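Gun-woo Yoon keeps his simulator open on one screen and the real cell on the other, and he is happiest when the two disagree. "That's when you learn something!" he says, already reaching for the mouse.

The cell at Oltness is a single arm with a two-finger gripper, and Yoon has looked after it since December. Every change is tried in simulation first — finger spacing, wrist camera angle, closing speed — and each setting gets 1,000 grasps before he touches a spanner.

The containers with flat sides are his favourites. "A round cup forgives you. With facets, you twist the wrist a little and suddenly you're closing on a corner." His last round ended at 97 per cent, and he went through the failures one by one, mostly over lunch.

On the real arm he checks the finger pads every 50 cycles, wipes them, and measures the gap with a feeler gauge (an old Botha set, missing its thinnest blade). Then he sets the zero again by hand.

"People think that's the dull bit. I love it. You can feel when a finger has play in it."

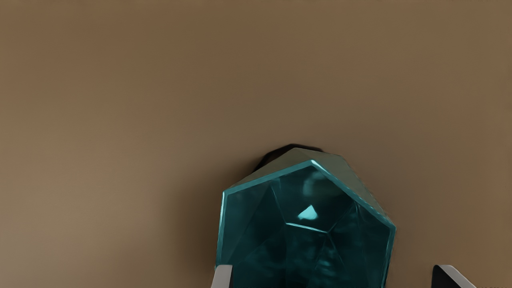
*The gripper at a faceted teal container, in simulation.*

Next on his list is the lighting. Shiny insides still confuse the camera, he says, and he has a fresh batch of renders to go through before the evening.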